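Home demonstrations for Starmont: news from the data group
December 2018

Print this page | E-mail this article

Since March our group is collecting examples for Starmont, the learning system that should one day tidy a table without help. Aparecida Leite, who leads the collection, asked me to write a few lines on how it goes.

We do not program the movements. A person takes a gripper in each hand and does the task at the table, and the recording becomes one example. The first set, called Seixas, has 1000 examples of putting a single object into a wire basket. Tarun Saxena and Edit Major made most of them, and their wrists deserve our thanks.

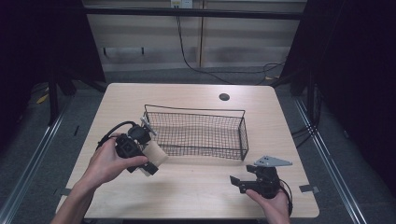

The most difficult part was to agree on what is a good example. In the first weeks everybody worked very fast, and the system learned to let go of the object too early. Now we ask people to move at a calm speed, to keep the other hand out of the way, and to begin each time from a different place on the table. If the object falls, we keep the recording but we mark it, so that Jae-hoon Tak can decide later if it is useful.

From the last round we had to remove 256 recordings, mostly for bad timing between left and right. The new set will have 7 tasks, 3 of them with both hands. Colleagues who would like to try are welcome to write to Afaf Harb. One short training is enough.

This site uses cookies. By continuing you accept our cookie policy.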